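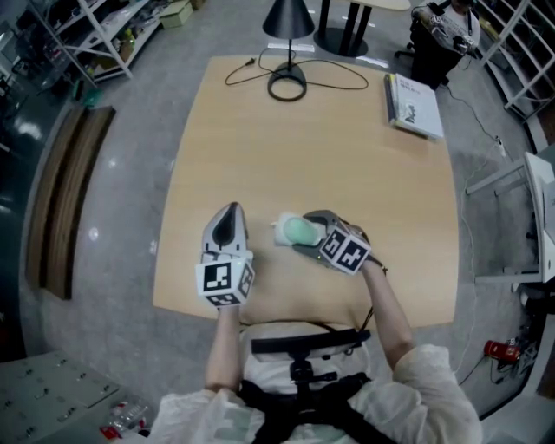
Trunus > Places to stay > Planning guides > Booking a lakeside lodge

How to book a lakeside lodge without paying for the adjectives

I have booked enough waterside places to stop believing the word "nestled". A lodge can be nestled beside a car park. What follows is the way I go through a listing before handing over a deposit, using the lodges on the Mevar shore as the running case, as that is where most of my own mistakes were made. It takes an evening. Do it in this order.

1. Work out what "lake view" means

There are usually 2 or 3 grades of view and the names are no help. On the Mevar shore I have seen "lake view", "lakeside" and "lake aspect" used for rooms in the same building. "Aspect" meant that the room faced the water and a row of firs stood in between.

Write to the lodge and ask one plain question: sitting on the bed, can I see water? Ask for the answer by email. If the reply says the room "enjoys the atmosphere of the lake", take that as a no and look at the cheaper rooms at the back, which will be quieter anyway.

2. Find the building on a map

Don't use the map on the booking page. Those pins tend to land on the middle of the village or on the nicest bit of shore. Copy the postal address into a separate map and switch to the aerial view. Look for:

- the road, and which side of it the lodge is on
- any boatyard, slipway or campsite next door
- where the path to the water starts, and whether it crosses somebody else's land
- the bins

Half the lodges sold as Mevar are nearer to Trondton, up the hill. Trondton is a perfectly decent place with a better bakery, but you will be driving to the lake every morning and paying to park when you get there.

3. Add up the real price

Take the nightly rate and treat it as an opening offer. Go as far through the booking as you can without entering a card, then write down everything that has appeared along the way. The last time I did this for a stay in May, the room came to 653 for the whole stay and the extras were listed on a page I had to scroll to find. Cleaning was there. So was a "resort fee" of 23, at a place with no resort that I could find, only a rack of kayaks and a locked sauna.

Ask which extras can be taken off. Linen often can. The resort fee never can, though I still ask.

4. Check what is open

This matters more out of season. Restaurants, boat hire and pools all keep their own dates, and the main page will show them in full sunshine the year round. Send a short list of the things you care about and your dates, and ask which will be running. "Subject to availability" is not an answer – ask again.

Breakfast needs its own line. "Breakfast available" can mean a buffet, a paper bag on the door handle, or a café down the road that will gladly sell you one.

5. Read the middle reviews

Skip the raptures and skip the fury. The three-star reviews are written by people who had a fair time and remember the shower. Sort by newest and look for the same complaint turning up more than once: thin walls, a smell from the drains, a hot tub that is always being serviced. Then read the owner's replies. I stayed away from one lodge entirely on the strength of how it answered a guest who had asked for a second pillow.

Star plaques and regional awards I ignore. Some are earned and some come with a subscription, and from the outside I can't tell which.

6. Try booking direct, but compare

You will be told that booking direct is always cheaper. Sometimes it is. Salminen, the small agency that handles several of the Mevar lodges, has beaten the lodges' own prices for me and has also been well above them. Get both figures on the same evening with the same dates, extras included, and ring the lodge with the lower one. They may match it. They may offer you a late check-out in place of money, and that is worth having only if you aren't driving home that day.

7. Read the cancellation terms before the deposit

Look for the date on which the deposit stops being refundable and put it in your diary. Look as well at what happens if the lodge cancels on you. "Credit towards a future stay" suits the lodge very well. You want the word "refund", and you want to know how long it takes. If the terms promise "flexibility" and give no dates, ask for dates.

Save a copy of the terms page on the day you book. Pages get tidied up.

Last checked April 16, 2020. Rates and opening dates should be confirmed with the lodge.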